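How to budget for your first pair of hand-held grippers

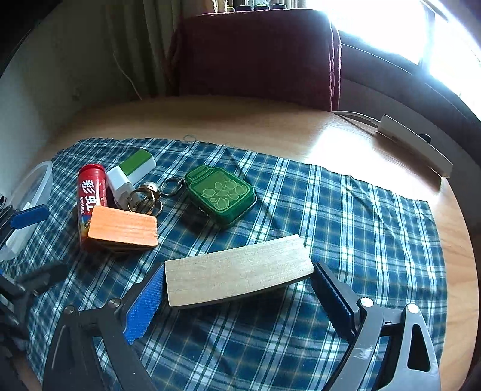

How much should a small team set aside to get started?
We'd plan on 2000 pounds for the first year, and please don't spend it all in August because the catalogue looks tempting! Ours at Beltbridge went in stages, and I'm very glad it did.

Step 1. Price the tools first. We had quotes from Pruron and Rondonuwu, and the pair we settled on came to 900. Ask whether pads and pivot pins are sold separately (one supplier would only sell us a whole new jaw, which stung a bit).

Step 2. Put 400 aside for spares. Pads are the part you'll be reordering, so buy more than feels sensible, and keep the old ones for practice days.

Step 3. Allow up to 40 for things to pick up. You really don't need a special kit – wooden blocks, key rings, a sweet tube, little jars with lids, whatever's in the kitchen drawer. A good mixture of shiny, see-through and plain will teach you far more than a matching set, and a patterned cloth under it all is worth having too.

Step 4. Leave the rest alone until you've done a month of sessions. By then you'll know whether you want a second pair, better lighting or simply a longer power strip. We used ours on the Grendadance project for storage and a spare charger, and there's still a little left in the pot for the spring order.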